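About Tredier

Home | Kits | Hire | Support | About

Who we are

Small outfit. We make a gripper kit for people who already own an arm and are tired of the jaws that came with it. Schools, college labs, a few packing shops, a couple of hobby people who write us very long emails (keep them coming). Sales, repairs and the workbench are all in the same building on Silulau Road, so when you call, the person who picks up can usually walk over and look at the thing you are asking about.

We started with repairs. Other companies' grippers, mostly – bent tips, stripped screws, cables chewed up at the wrist. After enough of those we drew our own. First one was too heavy and we sold it anyway, to people who knew it was too heavy. Second one is called the Sin and is what we still sell, with changes.

What we sell

The Sin. Two-finger gripper, black, with a mount for a small camera at the wrist. Comes with the finger set, a spare pair of tips, screws, cable, hex key, printed guide. Fits most small bench arms with an adapter plate. Tell us which arm when you order, please, we still get orders with that box left blank and then everything sits for a week.

Ponomum. The software side. Records what the wrist camera sees together with the finger position, plays it back, lets you label a run and throw out the bad ones. Runs on an ordinary laptop. First 100 recorded runs are free, after that it's a license per arm. Schools get a lower price, ask.

Hire. We lend out a full setup for 30 days. Arm, Sin, camera, laptop with Ponomum on it already, two cases. If you buy after, the hire fee comes off the price.

How we test

Every change to the tips goes through the same bench routine before it ships. Small objects, light surface, wrist camera on. Approach, close, lift, put down, again. We use odd shapes on purpose. A cube is easy and tells you very little. Round things with grooves are where a pointed tip either finds a place to sit or slides, and you want to know wich before a customer does.

A new tip shape gets 500 cycles on the bench. If it passes it gets 1,000 more with the lights changed and the objects swapped. Most don't get that far. The drawer of rejected tips is pretty full.
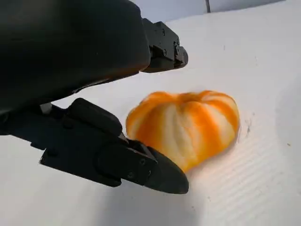
Bench work, wrist camera view. Striped pumpkin shape next to the lower fingertip.

We keep all the runs, failed ones too. If you are thinking about a kit and have a particular kind of object in mind, ask and we'll send clips of the closest thing we have tried. Or mail us the object. We've had bottle caps, seed pods, a doll's shoe. Put your address inside the box, not just on the outside.

What it's good at, what it isn't

Good: small, fairly light things. Rounded shapes. Picking from a flat surface where there isn't much room to get a finger under. Classroom use, where it will get knocked.

Not so good: anything heavy, anything oily, thin sheets lying flat. Cloth is hit and miss. We don't sell it for food lines and won't, so please stop asking – it isn't sealed.

If it sounds like the wrong tool for your job, we will say so. Sometimes we can point you at somebody else's.

Repairs and spares

Still do them. Our own grippers first, other makes when there's bench time. Tips, screws and cables are in stock nearly always. Finger housings take longer. Roughly three weeks in fall, when all the schools come back at once and find out what happened to their kit over the summer.

Send it with the cable. We can't test it without the cable.

Visiting

By appointment, mornings are best. Ring the side bell, the front one is not connected. Bring your own objects if you want to try them, there's a table for that. Parking behind the building, first row only, the rest belongs to the tile place.

Classes are welcome too, up to one normal sized group. Teachers, email first so we can set out the second arm. It needs some warning.

What's next

A softer tip for the Sin, on the bench now. Hoping for September. A left-hand camera mount after that, lots of people have asked. Ponomum is getting a better export screen and the old one will stay availible for anybody who has gotten used to it.

Prices are on the Kits page. For hire dates use the form under Hire, don't phone for those, the calendar only updates from the form.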